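4. Setting out and levelling the Plodell open shelving frame

Before starting, check that all packing has been removed from the posts and rails. The upright frame is supplied with 3 loose shelves, 5 mm packing shims and a bag of fixings. Keep the shims to hand; they are used in step 4.5.

4.1 Choose a firm, level surface. The frame may stand on the floor or on a table rated for over 131 kg. Do not use a folding table or one fitted with castors.

4.2 Place a spirit level along the long side of the table top, then across it. Adjust the table feet until both readings are true.

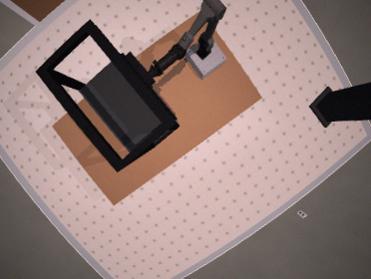

Fig. 4a. Table top on dotted floor covering.

4.3 With two people, lift the frame by the lower rails and set it down in its final position. Do not drag it. Leave enough room in front for the shelves to be passed in flat.

Note: Where the table stands on a mat, wait one hour after loading and check the level again. Soft floor coverings settle under the legs, and not always evenly.
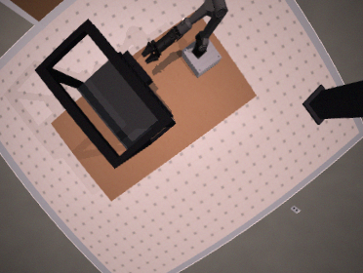
Fig. 4b. Frame on the left half of the table top.

4.4 Measure both diagonals of the front opening. They must agree to within 2 mm. If they do not, slacken the top corner bolts by half a turn, press the longer diagonal inwards and retighten.

4.5 Slide a shim under any post that does not bear fully on the surface. Never stack shims.

CAUTION: Do not load the frame while any corner bolt is slack. The posts can spread without warning. 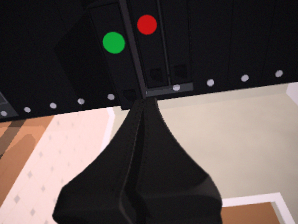
Fletura Technical Publications, Storage Products Section

4.6 Fit the lowest shelf first. Engage the rear lugs, lower the front edge and press down until both clips close. Repeat for the remaining shelves, working upwards.

4.7 Tighten all bolts to the value on the rating label. Customers using the Cordeiro bolt set should follow the sheet packed with it — the values differ.
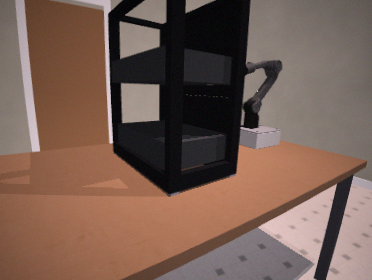
Juro, September 21, 2019

4.8 Record the final level readings on the card at the back of this manual. Wall fixing is covered in Section 5 and is required wherever children may reach the frame.

4.9 Check the bolts again after the first month, then every March.

Revisions to this section were approved by Theophilus Frimpong. Earlier printings gave the diagonal check after shelf fitting; that order should no longer be followed.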